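Newsroom > Press Releases > Products

Flidemness Releases Lusilska, a Hand-Teaching and Remote-Control Package for Bin Picking

Operators can guide the arm by hand or drive it from a separate station; first customer Grekau begins use in April

Flidemness today announced the release of Lusilska, a software and hardware package that lets a worker show a robot arm how to pick parts out of a bin. The worker can take hold of the arm and move it through the job, or steer it from a desk with a pair of hand controllers. Lusilska records the motion and uses it to train the picking program.

The package is meant for shops that change parts often and do not keep a robot programmer on staff. Until now, most Flidemness customers had to send part drawings to the company and wait for a new program each time a part was added.

"We were the slow step," said Na-rae Yang, head of product at Flidemness. "A customer would get a new part in the morning and we would still be writing code for it two weeks later. The person who packs that part every day already knows how to pick it up. We wanted a way to get that into the robot."

During development, the company's teaching group recorded 649 demonstrations on block-shaped test parts. Of those, 400 were made by remote control and the rest by hand guiding. The recordings were made by eight operators, most of whom had not worked with a robot arm before.

Ruben Vandenberghe, who leads the teaching group, said the two methods turned out to be useful for different parts of the job. Hand guiding was quicker for the approach and for setting a safe height over the bin. Remote control gave better results close to the walls and in the corners, where a person's arms would otherwise be in the way of the cameras.

"Parts that lean on each other are where people slow down," Vandenberghe said. "They nudge one, wait, and go in again. We kept those recordings in. An early version trained only on clean picks did poorly as soon as a part was up against the side."
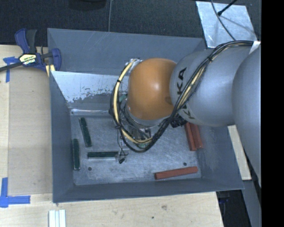
A KUKA arm reaches into a metal bin holding green and red blocks.

Lusilska includes a teaching handle, two hand controllers, a desk station and the recording software. A new part can be added to an existing cell with as few as 27 demonstrations, depending on its shape and on how the bin is filled. Recordings can be trimmed, relabeled or deleted at the desk station, and each one is stored with the operator's notes.

Grekau, which assembles door and window hardware, will be the first customer to use the package in regular production. The company plans to start with one cell in April and add a second after its summer shutdown.

"Our people on the line will do the teaching themselves," said Emerson Cordeiro, plant manager at Grekau. "Myung-ja Jeon from our second shift went through the training first, and she will run the sessions for the others."

Lusilska is available to order now. Customers with a current Flidemness service plan can add the recording software to cells they already own. Training takes two days and can be held at the customer's site.

About Flidemness
Flidemness builds picking and sorting cells for small and mid-size manufacturers. Its products include the Lusilska teaching package and the Na line of part feeders.

Media contact
I-seul Yook, Communications, Flidemness

Recent Releases
Flidemness Adds Wide-Tray Model to Na Feeder Line
Na-rae Yang Named Head of Product
Flidemness Opens Second Training Room for Customers
Service Plan Changes for Existing Cells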